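Suvarna 3000 Oil Finish for Interior Wood Surfaces

Product code 3055
Supplied by Durkcombe Surface Care, Endness

Overview

Suvarna 3000 is a penetrating oil finish for desks, meeting tables and reading room furniture. It is intended for institutions whose tables are in daily use and must be maintained on site, without removal to a workshop. The finish deepens the natural color of the wood and leaves a low sheen suited to rooms with overhead lighting.

Suitable surfaces

Bare or previously oiled hardwood and softwood. Surfaces coated with varnish or lacquer must be sanded back to bare wood before application. Not recommended for floors, kitchen worktops or exterior joinery.

Application

Apply a thin coat with a lint-free cloth, working along the grain. Remove all surplus after 15 minutes. Allow the surface to dry overnight before applying a second coat. Sand lightly between coats using 80 grit only where the grain has been raised by earlier water damage; a finer paper is otherwise preferred.

Paperwork on wooden tables

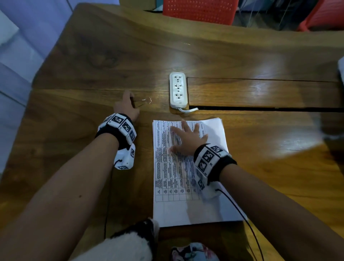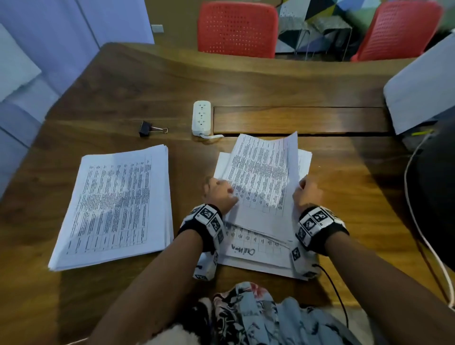
Saranya Venkataraman writes that her office oiled its tables on a Friday afternoon and had them back in service on Monday, but that one corner stayed tacky until the surplus was wiped off with a dry cloth. She asks that the wiping time be printed larger on the can. The revised label will carry this change from September.

Related products

Lallance Cleaning Soap, code 2345, for routine care of oiled surfaces. Dilute as directed and do not use within seven days of oiling.

Storage and disposal

Keep the can tightly closed and upright. Used cloths may self-heat and must be soaked in water before disposal.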